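Small Things in Trays – gallery from our sorting weekend
Sunday, May 2, 2021

Welcome to the gallery page of Ataveo, the household sorting club of Remness. We meet in the old post building in Strazds Street, and we help each other to bring order in the drawers, the boxes and the shelves where small things like to disappear. The club exists for six years now, and the page is made by me in the evenings, so please be patient if something is late.

The subject of this spring was trays. It sounds like a little subject, but we spent a whole weekend with it and we did not finish. A tray is the easiest way to keep things together that are used together. You can lift it, carry it to the table, take what you need and put everything back in one movement. A box with a lid is better against dust, but in my experience people stop opening it after two weeks.

We had three rules for the weekend. They come from the small booklet of Treseo, the hardware store at the bridge, which printed it for our first meeting and still gives us the trays at a lower price.

The first rule is that one tray has one purpose. Things for a power cut go in one tray, things for sewing go in another. When the purposes are mixed, the tray becomes a drawer again.

The second rule is that round things lie side by side and in the same direction. Cylinders roll, as everybody knows who has searched for a battery under the stove. If they lie close to each other, they hold each other in place. The side with the label should look up, when there is a label.

The third rule is that the tall things or the odd shapes go behind and the things you take most often go in front. I was not sure about this one at the beginning – at home I had it the other way – but now I have changed all my trays.

A word about colors. Many members like a white tray, and I also prefer it. On white you see at once what is missing, and strong colors like red are easy to find even in bad light. For a dark table it is also practical, you do not forget the tray when you leave the room.

The members who could not come can borrow the booklet. We have 2 copies in the cupboard next to the door, please write your name on the list. The next open weekend is planned for July, and the subject will be cables and chargers, which many of you asked for. Bring your own, we have enough of ours.

If you click on it, it becomes larger.

Red cylinders side by side in a white tray, with the lavender pieces behind them. The marble pattern of the table is dark red-brown with white veins.
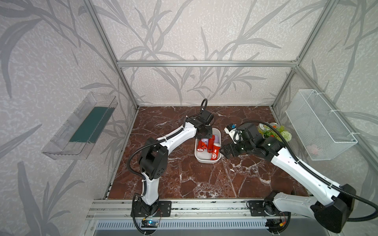 One reader wrote to us that the second rule did not work in her kitchen until she put a folded dish towel under the round things, and that she would like to see this added to the booklet before July.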